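News > Press Room > Household Care

Portela opens shared laundry room in Fletdale and starts free washing machine care program

February
By Estela Insaurralde, Press Office

FLETDALE — Portela, the cooperative which manages rental housing in the Fludholm district, has opened a shared laundry room for its tenants in Fletdale. Together with the opening, the cooperative starts a care program with the name Gisia, in which tenants learn how to keep a front-loading washing machine clean and in good order for many years.

The laundry room is on the ground floor of the north building and is open for 200 households. Tenants reserve their washing time at the door or by telephone, and the first reservation of the day begins at 6:30 a.m. One wash costs the same at every hour. The price of drying is not included, but the drying lines in the yard are free to use.

"Many families in our buildings have a small bathroom, and there is no place for a machine," said Birger Hägglund, director of housing at Portela. "Before, they carried their clothes to the other side of the town. Now they can go down the stairs in slippers. For us this was the most important wish from the tenant survey, and we received 870 answers to it."

The Gisia program is made for two groups: those who use the shared room, and those who have their own machine at home. It consists of a printed guide, which was delivered to 800 mailboxes, and a short evening course. The course lasts one hour and is given in English and Spanish.

Yesenia Bautista, who wrote the guide, worked for many years in appliance repair. According to her, most of the calls she received were about bad smell, or water that did not leave the machine.

"People clean the outside and they forget the rubber," said Bautista. "Take a dry cloth, pull the fold of the gasket a little open and go all the way around. You will find hair, coins, sometimes a whole sock. After the last wash of the day, leave the door open — this costs nothing."

The guide also explains the drain filter, which on many front-loading machines is placed low on the front, behind a small cover. Before opening it, the machine must be switched off and unplugged, and the water inside must have time to cool. A flat dish and an old towel should be ready on the floor. The cover is turned slowly, so that the water comes out little by little. Bautista recommends to do this every second month, and more often in homes with pets.

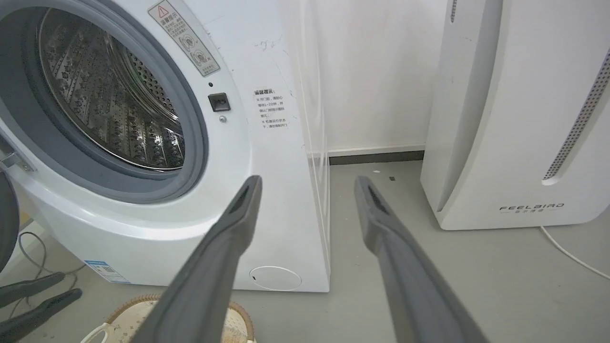
Front-loading washing machine with the door open. The gray rubber gasket surrounds the steel drum, and the round filter cover is near the bottom of the front.

Other pages of the guide are about the amount of detergent, the cleaning of the drawer, and the right load. Tenants are advised to fill the drum loosely and to keep a hand's width free at the top. Wool and delicate clothes need still more space.

The evening courses are led by Lino Gentile and Tadeo Alarcón from the maintenance team of Portela. There are 100 places in the first round, and registration is open at the office in Fletdale. Participants can bring the manual of their own machine, and Alarcón will help them to find the filter and the cleaning program in it.

"Some tenants are afraid to open anything on the machine," said Gentile. "We do it together one time, slowly, and then they do it alone at home."

A second laundry room, in the south building, is planned. Portela will inform the tenants when the construction time is decided.

Press contact: Estela Insaurralde, Press Office, Portela

Related news
New bicycle storage in Fludholm ready for use
Tenant survey: what you asked for and what we answer
How to reserve the meeting room in Fletdale
Stairway painting continues in the north building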